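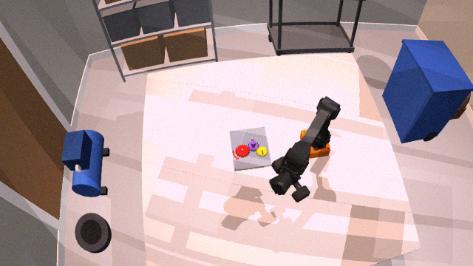 Filed under: Shop floor > Automation > Gestby works list

Subject: Re: Grollano arm for the gear plates

On 24th April the engineering office wrote:

> Colleagues,
>
> As most of you know, we are looking at a Grollano arm for the gear plates on the Samonte line. The simulation work in Pumel is going well. The arm can pick the gears, place them on the plate and check that they mesh. In the latest set of runs it completed 1,209 plates with 166 failures, and we expect that to improve before the trial in June.
>
> No jobs are at risk. The aim is to take the repetitive part of the work off people and free them for more skilled tasks. Operators will be retrained as cell minders. Comments to the list please, so that everybody can see them.

Comments to the list, then. I've been on gear plates at Gestby for 18 years and would be one of the people freed.

First the number. 166 failures in 1,209 is over 13 in every hundred, on a computer, where every gear is the right size and there isn't a burr on anything. I'm told a failure means the gear was dropped or didn't go down over its hub. What happens next? In the simulation I assume you press reset. On the line somebody has to stop the cell, wait for the gate to release, reach in, sort it out, put the guard back and start again. I would like to know how long that takes and who has been put down to do it. If it is the cell minder, then please say how many cells each minder has, as I've heard two different answers and neither was in writing.

Second, the middle gear. Anyone who has built these by hand knows the outer ones go on without any fuss. It's the one that has to mesh on both sides at once that takes the time. You set it on the hub, feel that it's sitting on the teeth, and give one of its neighbours a little turn with your other thumb until it drops. The arm has one gripper. Does it turn the neighbour first and come back, or does it wiggle the gear it's holding and hope? I asked this when we were shown the demo and was told the software "handles contact". I don't know what that means and I don't think it answers the question.

Third, the parts. We get gears from two suppliers and they are not the same, whatever the drawing says. One lot comes in slightly tight in the bore. We notice by the second or third one and put the tray aside, and that is how the office finds out, because one of us walks over and tells you. There's no line for it on any form. I can't see where it happens once the trays go straight into a cell. Maybe the arm reports a run of failures and the minder works out why, but a minder who hasn't fitted a gear in a year will be slower to guess.

That brings me to "more skilled tasks". Which ones? Standing at a screen waiting for a light to change is not more skilled than what I do now, and from the people I know who do it elsewhere it's a longer day. I'm not being sentimental about gear plates. My wrists would be glad of a rest and so would everyone else's on the late shift. If the arm did the heavy housings at the far end, where we have had real injuries, I'd help you bolt it down. The plates were picked because they are small and easy to model, as far as I can tell, and I'd be interested to hear if there was another reason.

Before June I'd ask for these:

- the failures split by which gear it was, and what went wrong
- the same runs done again with gears at the top and bottom of tolerance
- the clearing time after a stop, done by one of us with the guard on
- minders' grade and pay in writing, including what happens to the assembly bonus
- 2 places on the trial for operators from the line, with paid time to do it, and their notes going to the list unedited

On the last one, I'm willing if others are. I would sooner be in the room arguing than reading about it afterwards.

I'll also say that the office did put the failure figure in the message, and last time (the labeller) we got no figure at all. So thank you for that much. The labeller is still being fed by hand, by the way.

Replies to the list, not to me, please. I only read mail at break.

Gear plates, late shift

We use cookies to keep you signed in to the list archive. By continuing to browse you accept this. Cookie settings

Contact the list owner | © Gestby works list | Back to top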